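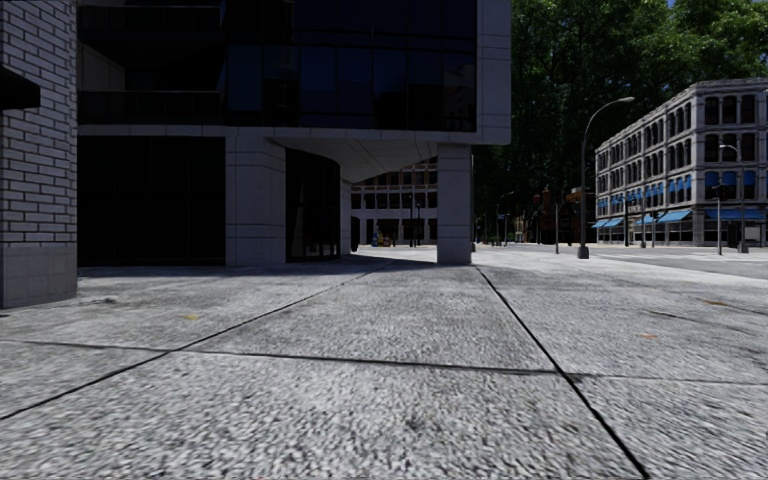
How often should a city reseal the joints in its concrete sidewalks?
Every four years on shaded blocks, and at longer intervals on blocks that drain well and get full sun.

3. Joint condition and resealing

3.1 Background

Joints are cut or formed in concrete so that the slabs can shrink and swell without cracking in random places. A joint that stays sealed keeps water and grit out of the base. Once the sealant pulls away from one side, water gets under the slab edge, the base softens, and the slab begins to rock or settle. Grit that packs into an open joint is a separate problem. It leaves the concrete no room to expand in hot weather, and the edges spall.

Most city repair budgets are set by slab replacement. Joint work is usually paid for from the same line and is the first thing to be dropped when the line runs short. Our interest is in whether regular resealing lowers the number of slabs that have to be replaced later, and on which kinds of blocks the effect is largest.

Figure 1. Concrete sidewalk in large rectangular slabs with dark expansion joints, next to a building faced in pale gray brick (computer rendering).

3.2 Study blocks

The study covered 101 blocks in two districts, Onano and Sudon. Both were built up over the same period and use the same standard sidewalk section, a plain concrete slab on compacted gravel. Onano is flat and has mature street trees. Sudon sits on a slope, has few trees, and drains to the south. Corner ramps were left out because they were rebuilt separately and their joints are of a different type.

On each block we surveyed 100 feet of sidewalk, measured from the property line at the lower-numbered end. Where a driveway fell within that length, the driveway slab was skipped and the survey was carried on past it until the full length had been reached. Fieldwork was done in June, when the joints are partly closed. This matters for comparing our results with winter surveys, in which the same joint will look wider and may be scored as worse.

3.3 Scoring

Each joint was scored as sealed, partly open, or open. A joint was scored as partly open if a thin steel blade could be pushed past the sealant at any point, and as open if the sealant was missing or loose over more than half the joint length. Surface marks were recorded but not used in the score. Stains, gum, and scuffs tell a surveyor little about the state of the joint, and in a pilot run they led the two survey teams to score the same slab differently. Slab color was left out for the same reason – older concrete tends to look worn well before it stops working.

Vertical offset across each joint was measured at the center of the walk and at both edges. The largest of the three values was kept.

3.4 Sealants

Two products were in use. Pliton is a self-leveling silicone that had been the city standard before the study. Kocsis is a two-part compound that crews had used on blocks with wider joints. We did not assign products to blocks, so the comparison between them is weak, and we report it only for completeness. Backer rod was present under both products wherever a joint was opened for inspection.

3.5 Results

Shaded blocks in Onano had more open joints than sunny blocks of the same age. Leaf litter held moisture against the sealant, and fine roots had entered the joint in several places – usually at the curb end, where the planting strip begins. Offsets were also larger on these blocks, although some of that is root lift and would have happened with sound joints.

In Sudon the pattern was different. Joints running across the slope stayed in good condition. Joints running down the slope carried runoff along their length and lost sealant first at the lower end. The choice of product made no clear difference in either district once joint width was taken into account.

Blocks resealed on a four-year cycle had fewer offsets large enough to call for grinding. The gap was wide in Onano and small in Sudon. Section 4 uses these results to compare the cost of the two resealing schedules.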